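Teaching the arm by hand: a few workshop tips

I've been showing a small robot arm how to do jobs in my workshop since January, and I've made most of the mistakes going. These are the things I wish I'd had pinned up over the bench when I began.

Do a slow run first, with nothing to pick up. I take the handles and steer the arm down, open, close and back up, and I don't record any of it. It feels like a waste of an evening, but my hands need it more than the arm does!

Keep your recordings short. My first folder had 278 runs in it and I threw out nearly the lot, as I'd dithered halfway through every one (scratching my nose, putting the kettle on, you name it). If you stop to think, bin that run and start again.
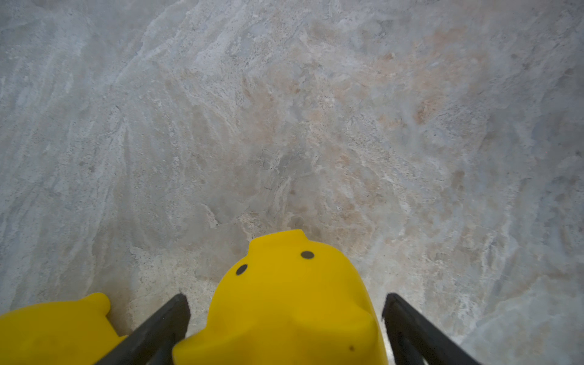
Watch the wrist camera view while you're steering, and get used to judging height from it. It's harder than it sounds, because you're looking down past your own fingers and everything seems nearer or further than you expect. A plain white board gives you nothing to go on. With a cloudy grey surface like this one, all white streaks and little dark specks, I pick a speck between the two black fingertips and keep an eye on it as I come down. If it slides off sideways, so am I.

Open the fingers before you go down, every time, and open them the same amount. I used to do it on the way and the arm learnt to dither just like me.

Change one thing between runs. Move the cup a bit, or turn it, but don't do both and swap the lamp as well. I keep a notebook for this - pencil, nothing clever - and it's saved me more bother than any of the software.

If you're guiding the arm by hand instead of with the handles, hold it well back from the fingers. Your knuckles will get into the recording otherwise, and they won't be there when it's working alone.

Last one: stop after 2 hours. My runs get sloppy after that, and I only have to delete them the next morning.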